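Melwood Subtitle Pairs: README

Melwood is a set of short subtitle lines matched across languages, built for people who test and tune translation tools. We had a great time putting it together, and we hope you find things in it that we missed!

What's inside

The release covers 19 source programs, mostly cooking shows and travel series licensed from Femau, split into 329 files. Each file is UTF-8 text with one line pair per row, tab separated: start time, end time, source line, target line, reviewer flag. 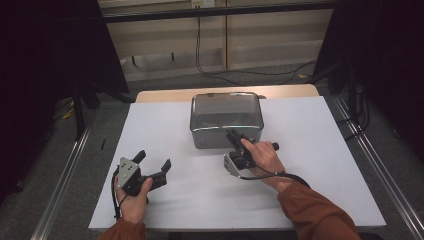 Source lines are always English. Target lines come in seven languages, and the language code is the last part of the file name. Jokes, idioms and song lyrics are kept in (they're the fun part) and carry the flag J, I or S.

How it was made

El Khatib did the first pass of translation, and Rollberg reviewed every line against the audio. Where the two disagreed, both versions are in the folder called alternates.
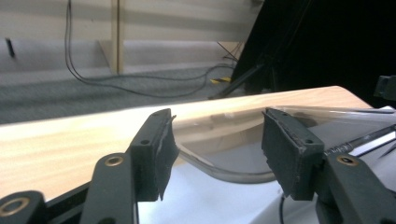

Those alternates are well worth a look. We kept 196 of them, and some show three or four perfectly good ways to handle the same pun.

Known issues

Timing drifts by a few frames in the older travel episodes. Right-to-left files may show punctuation on the wrong side in simple text editors, but the stored order is correct. 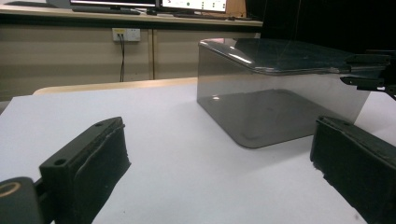 Reading speed limits were checked for adult viewers only, so please run your own check before using the lines for kids' programming.

License and updates

Free for research and teaching. Last updated December 2022. Fixes are very welcome, even for a single comma!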